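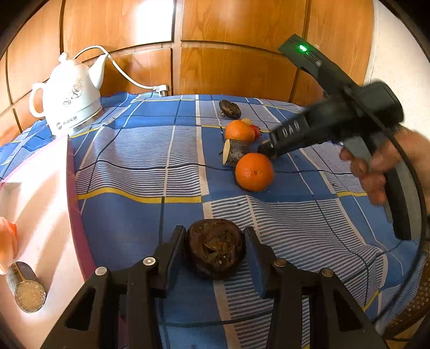 Kekorcombe, January

Figure 3. Dining table in household 6, with kettle and unsorted produce on a plaid cloth.

3.2 Temporary use of the dining table

In the households we visited, the dining table served as a holding surface for food between shopping and storage. Items were set down there before the resident decided what belonged in the refrigerator, what could remain at room temperature, and what would be cooked the same day. We refer to this interval as the holding period. Its length was taken from the resident's diary and was not inferred from photographs.

Figure 3 illustrates the mixed character of such a group. A light orange citrus fruit lies near a dark brown, mushroom-like piece and a short chunk with rough skin and a cream-colored cut face. We coded the last of these as "root, cut, unspecified" because the surface alone did not allow a firmer identification. The items form a loose line running from the back of the table toward the front. Following Shim's coding scheme, a line of this kind was recorded as "linear, open" and was kept separate from heaps and from groups held in a bowl or bag.

Small appliances were coded independently of the food. The white electric kettle in Figure 3 stands on the far corner of the cloth, with its plug lying disconnected at the back edge. It was entered as "present, unplugged." No inference about frequency of use was made from this entry. Diary records in household 6 place the kettle on the table at both breakfast and the evening meal.

Table coverings required a separate field. The blue and white plaid cloth in household 6 is rumpled, and its lines wave across the folds. Parisi and Kwak disagreed at first on whether a rumpled cloth should be scored as "disturbed," a term that suggests a cause. The field was renamed "uneven" and all earlier entries were recoded. Agreement on the remaining fields was checked by Oh, who coded the full set a second time without access to the diaries.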